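4장. 모금 행사 등록과 현장 접수 설정

3장에서 단체 계정 만들기까지 끝낸 분만 보세요. 계정 승인 안 난 상태면 아래 메뉴가 회색으로 나옵니다. 눌러도 반응 없음. 승인 메일 먼저 확인.

이 장은 걷기 대회, 바자회, 자선 만찬처럼 하루나 이틀짜리 행사 기준입니다. 연중 정기 후원은 6장. 두 개 섞어서 설정하면 영수증이 꼬입니다. 나중에 풀기 아주 귀찮음.

4.1 시작 전에 챙길 것

- 단체 관리자 아이디와 비밀번호
- 입금받을 통장 사본 (단체 명의. 개인 명의는 반려)
- 행사 이름, 날짜, 장소
- 목표 금액
- 팀 목록. 확정 안 됐어도 됨, 나중에 추가 가능
- 대표 문구 한두 줄

주의: Plutus는 행사 이름을 한 번 공개하면 못 바꿉니다. 오타 확인 꼭. 작년에 Vundport 지부에서 "걷기 대회"를 "걷기 대히"로 올려서 끝날 때까지 그대로 갔습니다. 영수증에도 그렇게 찍힘.

4.2 행사 등록

1. 관리자 화면 로그인.
2. 왼쪽 메뉴에서 [행사] > [새 행사].
3. 행사 종류 선택. 팀 단위로 모금하면 "팀형", 개인 기부만 받으면 "단순형". 중간에 못 바꿉니다. 헷갈리면 팀형으로 하세요. 팀형에서도 개인 기부 받을 수 있음.
4. 행사 이름 입력. 한글 30자까지. 연도는 앞에 넣지 말고 뒤에.
5. 시작일, 종료일. 종료일은 행사 당일 말고 모금 마감일입니다. 행사 끝나고 들어오는 돈이 꽤 있으니 2주쯤 여유 두는 걸 권장.
6. 목표 금액 입력. 단위가 만원입니다. 원 아님. 290만원이면 290이라고만 쓰세요. 2900000 쓰면 진행 막대가 행사 끝날 때까지 0%에 붙어 있습니다.
7. 통장 선택. 3장에서 등록한 것만 목록에 나옴.
8. [임시 저장]. 아직 [공개] 누르지 마세요.

참고: 임시 저장은 30일 보관. 그 뒤엔 지워집니다. 알림 메일도 안 가요.

참고 하나 더: 목표 금액은 공개 후에도 올릴 수 있는데 내리는 건 안 됩니다. 자신 없으면 낮게 시작해서 올리세요. 기부자 화면에서는 목표 올린 기록이 안 보임.

4.3 팀 만들기 (팀형만)

단순형은 4.4로.

1. 행사 화면에서 [팀] 탭.
2. [팀 추가]. 팀 이름, 팀장 이름, 팀장 메일.
3. 팀 목표 금액. 비워 두면 전체 목표를 팀 수로 나눠서 자동으로 들어갑니다.
4. 저장하면 팀장한테 초대 메일이 감. 팀장이 메일 안의 단추를 눌러야 팀이 활성화됩니다.
5. 상태 칸이 "대기"에서 "활성"으로 바뀌었는지 확인.

초대 메일은 7일 지나면 만료. 다시 보내려면 팀 이름 옆 점 세 개 > [초대 다시 보내기].

팀이 많으면 파일로 올리는 게 빠릅니다. [팀] 탭 오른쪽 위 [파일로 추가]. 양식 내려받아서 채우고 그대로 올리면 됨. 열 순서 바꾸지 말 것. 한 번에 100팀까지. 넘으면 파일 나눠서 두 번 올리세요. 같은 팀 이름이 두 번 있으면 뒤엣것만 남습니다. 경고 안 뜸.

팀장이 바뀐 경우: 팀 지우고 새로 만들지 마세요. 팀을 지우면 그 팀으로 들어온 기부가 전부 "소속 없음"으로 빠집니다. [팀장 변경]을 쓰세요. 새 팀장이 수락하면 예전 팀장 권한은 자동으로 없어짐.

4.4 기부 페이지 꾸미기

1. [페이지] 탭.
2. 대표 사진 한 장. 가로로 긴 것. 세로 사진은 위아래가 잘립니다.
3. 소개 문구. 첫 두 줄만 목록 화면에 나오니까 중요한 말은 앞에. 누구를 돕는지, 언제까지인지.
4. 기부 금액 단추. 기본은 1만원, 3만원, 5만원, 직접 입력. 네 칸까지 바꿀 수 있음.
5. 응원 글 받을지 선택. 켜면 관리자 승인 후에 올라갑니다. 승인할 사람 없으면 끄는 게 나아요.
6. 감사 메일 문구. 기본 문구가 너무 딱딱하다는 말이 많았음. 웬만하면 직접 쓰세요.

감사 메일에 쓸 수 있는 자동 입력 말은 {이름}, {금액}, {팀} 이렇게. 중괄호 안에 띄어쓰기 넣으면 안 먹힙니다. { 이름 } 이렇게 쓰면 기부자한테 그대로 { 이름 } 하고 갑니다. 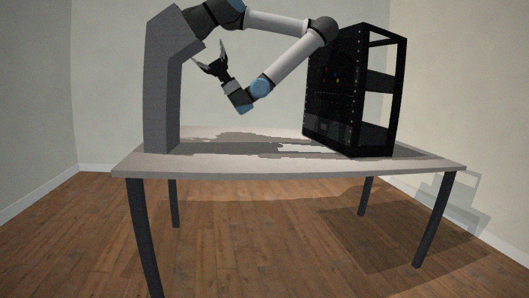

그리고 익명 기부. 기부자가 익명을 고르면 {이름} 자리에 "기부자"가 들어갑니다. 그러니까 "{이름}님"으로 쓰면 "기부자님"이 되고, "{이름} 씨"로 쓰면 "기부자 씨"가 돼서 이상함. "님"으로 통일하세요.

7. [미리 보기]로 휴대폰 화면도 확인. 기부자 대부분이 휴대폰으로 들어옵니다.

4.5 현장 접수 설정

행사 당일에 현금이나 카드를 받을 때. 온라인만 할 거면 건너뛰어도 됩니다.

필요한 것: 태블릿이나 휴대폰, 카드 단말기 (없으면 현금만), 인터넷. 전화선 필요없음.

1. [현장] 탭에서 [접수대 추가].
2. 접수대 이름. "정문", "본부석"처럼 위치로 붙이면 나중에 정산할 때 편함.
3. 접수 번호 네 자리가 나옵니다. 적어 두세요. 화면 닫으면 다시 안 보이고, 잊으면 새로 발급해야 함.
4. 태블릿에서 접수 앱 열고 네 자리 입력.
5. 화면 위에 행사 이름이 뜨면 연결된 것. 다른 행사 이름이 뜨면 바로 로그아웃. 예전 접수대가 남아 있는 겁니다.
6. 시험 접수 한 건. 금액 100원으로 하고, 기부자 이름에 "시험"이라고 쓰세요. 이름이 "시험"인 건은 합계에서 자동으로 빠집니다.
7. 관리자 화면 [현장] > [내역]에 시험 건이 보이는지 확인.

주의: 카드로 시험하면 실제로 100원이 결제됩니다. 취소는 당일 밤 11시 전까지만. 현금으로 시험하는 걸 추천.

주의: 접수대 하나에 태블릿 두 대 연결하지 마세요. 접수 번호가 겹쳐서 한쪽 내역이 사라진 적 있음. 태블릿 수만큼 접수대를 만드세요.

현장 인터넷이 느린 경우. 앱이 오프라인으로 바뀌면서 위쪽 줄이 노란색이 됩니다. 현금 접수는 계속 가능, 카드는 안 됨. 오프라인 상태로 200건까지 저장되고 그 다음부터는 입력이 막힙니다. 종이 접수증 준비해 두세요. 양식은 부록 나.

다시 연결되면 자동으로 올라감. 올라가는 동안 앱 끄지 말 것. 노란 줄이 없어질 때까지 기다리세요.

4.6 봉투, 추첨권, 물품 판매

현금으로 들어와도 다 기부금은 아닙니다. 구분해서 넣어야 함.

- 봉투 기부: [현금] > [기부]. 영수증 발급됨.
- 추첨권: [현금] > [추첨권]. 영수증 안 나감. 장수로 입력하면 금액은 자동 계산.
- 바자회 물품: [현금] > [판매]. 영수증 안 나감.
- 음식 판매: 위와 같음. 단, 메모 칸에 "음식" 표시.

추첨권 값은 [현장] > [설정]에서 미리 정해 둬야 합니다. 안 정하면 0원으로 들어감. 추첨권 판 게 전부 0원으로 잡혀서 손으로 고친 단체가 있어요. Dudside 지부는 추첨권 234장을 한 장씩 다시 넣었습니다. 한꺼번에 고치는 기능은 아직 없음. 요청은 들어가 있습니다.

누가 이름 없이 모금함에 넣은 돈은 [현금] > [모금함]. 건수는 1건으로 하고 총액만 적으면 됩니다. 모금함은 꼭 두 사람이 같이 열고, 두 사람 이름 다 입력. 한 칸만 채우면 저장이 안 됩니다.

4.7 공개하기 전 점검

- 행사 이름 오타
- 날짜, 특히 모금 마감일
- 목표 금액 단위
- 통장이 맞는지
- 팀 상태 모두 "활성"
- 감사 메일을 본인 앞으로 한 번 보내 보기
- 접수대 시험 접수
- 추첨권 값

다 됐으면 [공개]. 확인 창이 두 번 뜹니다. 두 번째 창에서 행사 이름을 직접 쳐 넣어야 함. 띄어쓰기까지 똑같이.

공개 후 목록에 나오기까지 10분쯤. 바로 안 보인다고 또 만들지 마세요. 똑같은 행사가 두 개 생기고 기부가 갈라집니다.

4.8 행사 끝난 뒤

1. 접수대 전부 [마감]. 태블릿에서 하지 말고 관리자 화면에서.
2. 현금 세어서 접수대별로 실제 금액 입력.
3. 차이가 나면 빨간색으로 나옵니다. 사유 칸을 채워야 다음으로 넘어감. "잔돈 착오" 정도로 짧게 써도 됨.
4. [정산서 만들기]. 기부, 추첨권, 판매가 따로 합산돼서 나옵니다.
5. 정산서 내려받아 보관. 서버 보관은 5년.
6. 모금 마감일 지나면 최종 정산서가 한 번 더 나와요. 총회나 신문에 발표할 숫자는 이걸로 쓰세요. 첫 번째 정산서 아님.

기부금 영수증은 최종 정산 후에 일괄 발송. 급하게 달라는 분이 있으면 [내역]에서 그분만 골라 [개별 발급]. 개별 발급한 건은 일괄에서 빠지니 두 번 갈 걱정은 없음.

환불 요청은 마감일 전까지만 관리자 화면에서 처리됩니다. 그 뒤에는 지원팀에 메일. 환불 건이 있으면 정산서를 다시 만들어야 해요. 예전 것은 자동으로 안 바뀝니다.

4.9 자주 생기는 문제

팀 금액 합계가 전체 금액보다 적음
→ 팀을 안 고르고 기부한 건이 있어서. 정상입니다. [내역]에서 "소속 없음"으로 걸러 보면 나옴. 기부자가 원하면 팀을 지정해 줄 수 있음.

팀장이 메일을 못 받았다고 함
→ 스팸함 먼저. 없으면 주소 오타 확인하고 다시 보내기. 회사 메일은 막히는 경우가 있으니 개인 메일로.

진행 막대가 안 움직임
→ 목표 금액 단위 확인 (4.2의 6번). 단위가 맞으면 새로 고침. 막대는 한 시간에 한 번만 바뀝니다.

접수 앱에 "번호 만료"
→ 접수 번호는 발급 후 3일 동안만 씁니다. 너무 일찍 발급받은 것. 새로 받으세요. 시험 접수 내역은 그대로 남음.

응원 글이 안 올라감
→ 승인 대기 중. [페이지] > [응원 글].

행사가 비로 미뤄짐
→ 행사를 지우지 말고 날짜만 변경. 날짜는 공개 후에도 바꿀 수 있습니다. 바꾸면 팀장 전원에게 메일이 가고, 기부자한테는 안 가요. 기부자 공지는 [페이지] > [알림]에서 따로.

행사가 아예 취소됨
→ [취소] 누르기 전에 지원팀에 먼저 연락. 누르는 순간 전액 환불이 시작되고 중간에 멈출 수 없음.

4.10 문의

지원팀 메일은 관리자 화면 맨 아래에 있습니다. 단체 이름, 행사 이름, 화면 갈무리 같이 보내 주세요. "안 돼요"만 오면 답이 늦어집니다.

평일 오전 10시~오후 5시. 4월은 걷기 대회가 몰려서 답이 하루이틀 늦을수 있음. 행사 당일 긴급 전화는 Figueiredo 사무소로, 번호는 승인 메일에 적혀 있습니다. 행사 당일에만.

이 장 내용 중에 틀린 데 있으면 Josué Cavalcanti 앞으로. 4.6 추첨권 부분은 다음 판에서 바뀔 예정이라 그때 다시 확인하세요.

최종 수정: 2020년 11월 25일

다음: 5장. 기업 후원과 매칭 기부 등록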